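Kivurau Play Kitchen Set
Guide for parents and carers

Section 4. Setting out the play table

Please read this section before the child begins to play. The table should be prepared by an adult the first time. After this, most children can do it together with you.

4.1 Before you start

Wipe the table top with a damp cloth and dry it. Put the table on a flat floor, away from the stairs and from any real cooker. Leave a free space on the side where the child will stand.

Take all pieces out of their bags and throw the bags away at once.

CAUTION: Thin plastic bags are dangerous for small children. Do not keep them in the toy box.

4.2 Placing the large pieces

1. Put the frying pan in one corner of the table. The child should reach it without leaning over the other pieces.
2. Lay the spatula across the pan. The slotted end may go past the border of the table, so please check that nobody walks close to this side.
3. Put the oval plate near the middle of the long side.
4. Put the colander between the pan and the near side of the table. It has two handles. Keep both of them free, so the child can lift it with two hands.

4.3 Placing the small pieces

5. Put the two cups beside the colander, the green one and the blue one.
6. Lay the ketchup bottle on its side below the plate. If it stands up it will fall often, and some children become upset by this.
7. Put one strawberry and the orange next to the plate. The second strawberry goes alone in the middle. It is used in the first game (see 5.1).
8. The yellow piece goes near the blue cup.

NOTE: The positions are only a recommendation. If your child is left-handed, you can make the same arrangement in mirror.

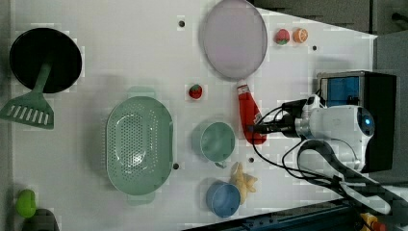
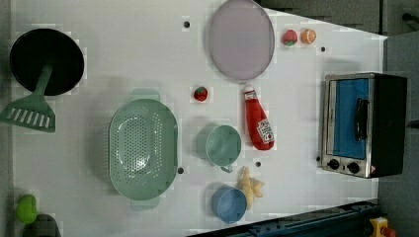 Fig. 6. Table with the pan, plate, colander, cups and play food set out.

4.4 If you use the toaster oven

The toaster oven takes much place. Decide where it will stand before you put the small pieces, and keep it at the side of the table with the door free to open. Do not put cups or fruit on top of it.

CAUTION: Never place a real toaster oven on the play table, also not when it is unplugged. The child may not understand the difference.

4.5 Cleaning and checking

Wash the plate, the cups and the colander by hand in warm water with a little soap. Small holes in the colander can keep soap inside, so rinse it two times and let it dry with the holes downwards. Wipe the fruits with a cloth only. Do not put any piece in the dishwasher.

Once in a month, look at every piece. If you find a crack or a sharp border, remove the piece from the game. For a replacement, write to the Cototska service desk and give order number 792 for cups or 200 for fruits. Please give also the colour.

4.6 Putting away

Let the child bring the fruits first and the cups after. The pan goes at the bottom of the box, with the plate on it. The colander can hold all the small food pieces, and in this way they do not get lost. Lay the spatula on top as the last one.

Continue with Section 5, First games.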